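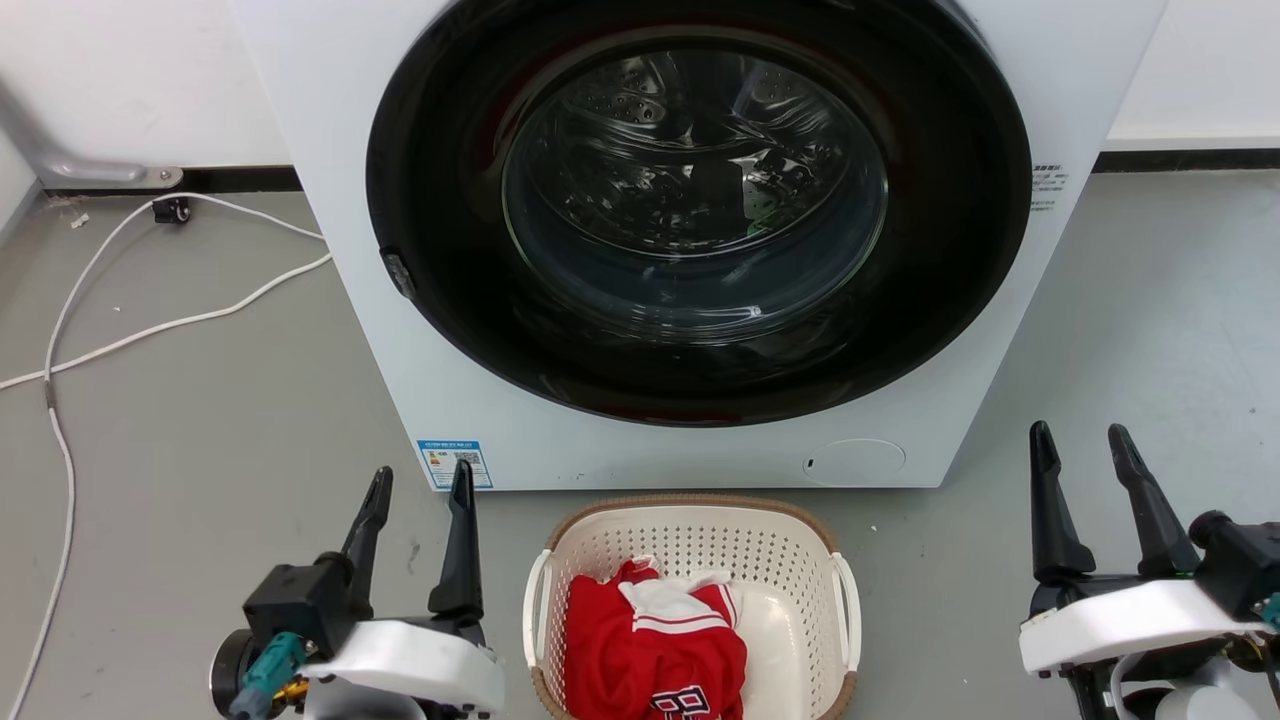
Pollcombe College Department of Residential Life

FEATURES

Wash Day on the Ground Floor
How the residence halls rewrote their laundry guidance, beginning with the basket

The laundry rooms at Pollcombe are seldom mentioned on campus tours. They sit at the back of the ground floor in most residence halls, past the mailboxes and the bicycle storage, and for many first-year students they are the first place in which a household task has to be done without help. The Department of Residential Life receives more questions about laundry in the opening weeks of the fall term than about parking, meal plans and room keys together.

Last June the Department began a review of the printed guidance posted in those rooms. The old sheet had been copied and recopied for many years. It still referred to coin slots, which were removed when the card system was introduced, and it described a top-loading machine that is no longer found in any of our buildings. Students had stopped reading it. In Hellwig Hall, it had been covered by a notice about a lost umbrella.

The new guidance starts at the basket, before any mention of a machine. Staff who answer the residence help line reported that most laundry trouble begins upstairs, with a load gathered in a hurry and carried down unsorted. A red sweatshirt goes in with white towels. A pen stays in a pocket. A fitted sheet closes around everything else in the drum, and the items inside it come out badly rinsed.

A plastic basket with a handle on each side is well suited to the purpose. It can be carried level on the stairs, it stands on the floor in front of the washer while the clothing is moved across, and it can be wiped out between loads. Fabric bags take up less closet space and remain popular for that reason, but a bag must be emptied onto some surface before its contents can be sorted, and surfaces in the laundry rooms are limited. Students who use a bag are asked to sort on their own bed before coming down.

The Department recommends that wet clothing never be returned to the same basket that holds clothing waiting to be washed. In shared suites, 2 baskets among the residents will usually meet the need. They should be marked with a room number on the underside. Unmarked baskets left in a laundry room at the end of the term are collected and offered to incoming students in August.

Getting to know a front loader

Front-loading washers are now standard in the residence halls. They use less water than the machines they replaced and can be set side by side under a shelf. They also behave in ways that surprise students who grew up with a top loader.

The door is the first of these. It locks when a cycle begins and stays locked for a short time after the cycle ends. Help line staff hear often from students who believe that their clothing is trapped. In nearly all cases the lock releases within a few minutes, and the door should not be pulled in the meantime. A forced handle was the most common repair recorded in the past year.

The second is the amount of detergent. A front loader needs very little, and it needs the kind made for high-efficiency machines. Too much produces suds that the machine will try to rinse away, which lengthens the cycle and leaves a stiff feel in towels. The measuring line inside the bottle cap is a better guide than the size of the cap. Single-dose packs go into the empty drum, at the back, before the clothing is added.

The third is the size of the load. The drum should be filled loosely, with enough room at the top for a hand to be placed flat above the clothing. A load pressed in tightly does not turn over as it should. A very small load can be troublesome as well. One heavy bath mat, washed alone, will gather on one side and cause the machine to stop before its final spin. Adding a few towels generally corrects this.

Many front loaders have a small cover low on the front panel, with the drain filter behind it. Students should leave this cover closed. Water remains in the filter housing after a wash, and it will run onto the floor when the filter is loosened. The building staff clean the filters on a regular schedule and keep what they find. A jar in the Hellwig office currently holds guitar picks, hair ties, a dormitory key and one earring, which may be claimed at the desk.

The door seal

Odor is the complaint most often made against front-loading machines, and it is largely preventable. The folded rubber seal inside the door holds water and lint. Students are asked to run a dry cloth around the fold after the last load of the evening and to leave the door standing slightly open. A closed door keeps the drum damp overnight.

Small items tend to settle in the same fold. Anyone missing a sock should look there before reporting it.

Dryness, spin speed and the drying racks

Several halls have more washers than dryers, and waiting times on Sunday evening can be long. Choosing a faster spin shortens the time needed in the dryer considerably. A setting of 1000 revolutions per minute is suitable for cotton shirts, underwear and most bed linen. Wool, lined garments and anything with a loose weave should be spun more slowly and dried flat.

Folding racks of the Dosard pattern have been placed in the hall storage closets and may be signed out at the front desk for up to 3 days. They should be set up in a room with an open window and kept away from the heater. Racks may not be left in corridors, where they block the fire route.

The revised guidance sheet has been posted beside the machines in Hellwig Hall and Liro House and will be placed in the remaining buildings before students return. Large-print copies are available at each front desk. Residents who find a machine out of order should note the number on its tag and call the help line at extension 612. Calls received after 9 p.m. are returned the following morning.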